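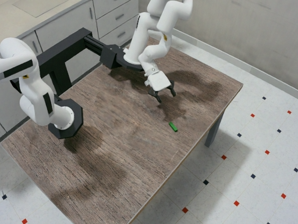

Two-arm table cell in the simulator, kitchen room, single block pick.

Dindix Teach Station – two-arm, table mount

Show the robot the job, save it, train on it. The Teach Station is our kit for recording tasks by hand or by remote control. Comes with the simulated cell too, so your people can start practicing before the hardware shows up.

Built by Bestent. Sold and supported by Renaud in Europe, direct everywhere else.

What it does

Two ways to teach, same recording format:

Hand guiding. Press the wrist button, arm goes light, move it where you want it. Good for slow careful work, first tries, odd angles.

Remote control. Sit back from the table and drive one or both arms with the Wekier hand controllers. Trigger closes the gripper, let go and it opens. Better for anything long, and the only way to teach in the simulator (no arm to grab).

You can switch between the two in the middle of a session. You can't switch in the middle of a recording – stop, save, start a new one.

In the box

Wekier hand controllers, one pair
Foot pedal (start / stop / throw away)
Station computer with recorder software installed
Simulator license, 5 seats
Cables, table clamps, hex keys
Printed quick start. Longer manual is on the download page

Arms and table NOT included. See the list of supported arms before ordering please, we get returns on this every month.

The simulated cell

Opens with the starter task loaded: a small green block on a wood tabletop, pick it up with one arm. That's the whole task. Do it until it's boring, then go on to the harder ones. Block position changes on every reset unless you lock it under Scene > Objects.

Gripper starts open. Don't rush the last bit above the block, that's where most bad recordings come from. Come down straight, square the fingers up with the short side of the block, close, wait a beat, lift. If you bump it, hit the right side of the pedal and the take is thrown out. Don't keep it and hope, bad takes cost you later.

Rooms: kitchen (default), workshop, plain gray. Surface textures, floor and light direction can be set to change by themselves between takes. Leave that off for your first day.

Numbers

Recording rate: up to 500 samples per second, arm joints and gripper
Starter tasks included: 14
Carrying case weight: see shipping sheet
Storage: local drive, or your own server. We don't host recordings

How many demos do I need?

Depends. The one we get asked most. For the block pick, Gaspard Leclerc on our training side got to a policy he was happy with on 194 takes, some of those hand guided, most remote. Harder tasks need more. Two-arm tasks need a lot more. Mixed operators is good, one operator on a bad afternoon is not.

Can I mix simulated and real takes?

Yes. Same file format, there's a tag that tells them apart. Keep the tag on.

Does the second arm have to be used?

No. Park it from the menu and it stays folded. Parked arm is still recorded (flat lines), so your files all have the same shape.

Left handed operators?

Swap controllers in Settings. The pedal can be swaped too, same screen.

Export?

Joint positions, gripper state, time stamps, camera views if you have them turned on. Single folder per take. Converter for older Dindix files is on the download page, it's slow but it works.

Known issues

Controller drifts if left on the desk for a long time with the recorder open. Unplug, plug back in. Fix coming in the July update.
Resetting the scene while the gripper is closed sometimes leaves it closed. Reset agian.
Simulator is heavy on laptops. Turn soft shadows off first, then drop the floor detail.

Before you order

Tell us which arms, which gripper, how far apart they're mounted. A phone picture of your table helps. If the mounts are on a rail frame say so – different clamps.

Lead time is quoted per order. Spare controllers and pedals are in stock, usually out the same day if you order before noon.

Live remote demo every Wednesday, 3 pm, you drive. Bring your own task if you like, small objects only. Book with Jérémie Charpentier through the contact form, put "teach station" in the subject or it goes to the wrong inbox.

Request a quote
Download the manual
Supported arms and grippers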